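The Night Train to Zerkton

A short story

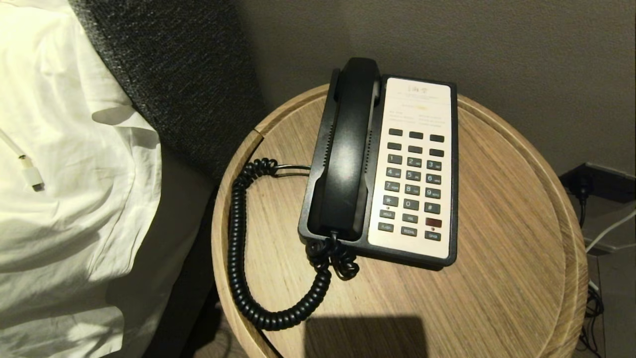

1. The Call

The telephone rang at ten to four in the morning and I had it to my ear before I was properly awake.

"It's running," said my sister. "The Zerkton sleeper. They've put it back on!"

I should explain that we had waited for this since we were children. Our grandmother rode the sleeper once, as a bride, and she talked about it for the rest of her life: the soup in tin cups, the guard who sang at the tunnel, the whole of Lake Rellari going by in moonlight while everybody else snored. Then the line shut, and the rails over the pass went to rust and goats.

"When?" I said.

"Tonight. From Stidia. I've got us a compartment."

I was dressed and packed by half past four, which left me the entire day to get through. I ate three breakfasts.

2. Stidia

Oh, that station! They had scrubbed the clock and hung lanterns all along the platform, and half the town had come down just to wave. The engine was green, a deep wet-leaf green, and hissing like a goose. A boy sold us plum cake out of a hatbox. My sister was crying already (she cries at engines, always has) and I was no better.

There were 171 of us on board, the guard said, and he'd have taken twice that if the carriages had stretched. He had a beautiful low voice. My sister dug me in the ribs.

"Ask him," she hissed.

"You ask him."

Neither of us asked him.

3. The Pass

We climbed for hours. Snow came, first as a sort of dust on the glass and then in great soft lumps, and the stove at the end of the corridor was fed until it glowed. An old couple from Baláž passed round smoked cheese and a bottle of something made from pears. I have never tasted anything so good or so alarming.

At the top the train slowed right down. Somebody put the lamps out, and all the doors slid open, and people stood in the corridor in their socks, quite silent.

The tunnel came up like a mouth. In we went, into the black and the roar, and from somewhere near the front, over all that noise, the guard began to sing.

I knew the tune. She used to hum it over the washing-up.

My sister got hold of my hand and we sang too, badly, at the tops of our voices, and then we were out, and there was the lake, miles of it, with the moon laid across.

25 comments
4 shares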